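Eight weeks of not lifting anything
18 June 2020

I had my hernia fixed in January and have been meaning to write up the recovery for anyone else who lives out of town and has to organise one. Most of what I read beforehand was written for people who live ten minutes from a chemist. We are 30 kilometres from Drulbridge on a road that is half gravel, and the hospital is in Arnance, a good way past that.

The instructions were nothing heavier than a full kettle for eight weeks. I nodded at this in the consulting room and then went home and looked at the place. The gas bottles are out, the firewood is out. Chook feed comes in 20 kilo bags. The gate at the bottom paddock has to be lifted to clear the rut, and I'd stopped noticing I did it until I was told not to.

So I did a lot beforehand. I tipped the chook feed into ice cream containers, which took an afternoon and every container in the shed. I fixed the gate, after nine years of meaning to. It needed one new hinge and a bit of digging. I moved the pots and pans up from the bottom cupboard to the bench and they have stayed there.

Shopping was the part I got wrong. I'd filled the freezer with big serves of soup and curry in two litre tubs, and then couldn't shift the top ones to get at the ones underneath. Freeze things flat in bags. The bags stand up in a row and you can pull one out with two fingers. 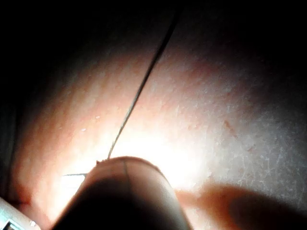
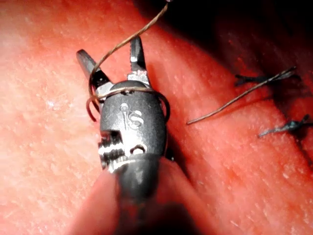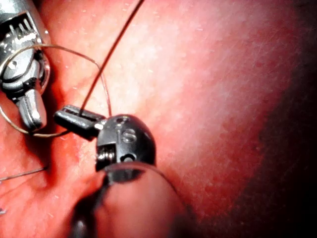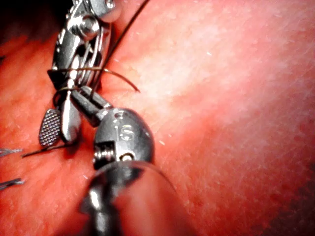 Metal instruments over tissue in the second, third and fourth. The first has a thin dark line running across it.

The drive home was worse than the operation. I put a folded towel between the seatbelt and my stomach, as suggested, and it helped on the bitumen. On the gravel nothing helped. If you have a choice of vehicles, get collected in the one with the softest suspension. If you don't, go slowly and let the people behind you be annoyed. Ours was a ute, and there was nobody behind us.

Sleeping was difficult for the first week. I ended up in the recliner in the front room, which I had always thought was an ugly thing and wanted to take to the tip. It can stay now. It was also January and very hot, and the front room gets the breeze when there is one. I'd have preferred to do all this in winter, but winter is when the wood has to be carted, so January it was.

I walked every day. To the tank and back on day two, to the letterbox by the end of the week. The letterbox is further than it sounds. By week three I was going out to the road and along to the Kotian turn-off in the early morning before the flies got going. I kept the walking up after I was allowed to stop and I still do most of it.

The rest of the time I was bored. I did a 1,000 piece jigsaw of a harbour with far too much sky in it. I read the whole shelf of paperbacks in the hall, including the ones with the endings missing. I listened to the cricket. I cleaned out the email inbox, which had 3,428 messages in it, nearly all of them from a seed company I bought one packet of beetroot from.

Coughing and sneezing hurt, so hold a cushion to your stomach. Laughing hurts as well. Take the stool softeners they give you from the first day and don't wait to see whether you need them.

By the middle of March I was cleared for everything and had a list ready - then the rest of the country was told to stay home too, and I was already used to it. The freezer was still half full of curry. Going to town once a fortnight was what we'd been doing anyway.

I carried a full bag of chook feed from the ute to the shed last week for the first time this year. No trouble with it. I've kept using the ice cream containers though, they're easier to pour from, and the mice haven't worked out the lids.

Next post will be about the tank pump, which has started making the noise again.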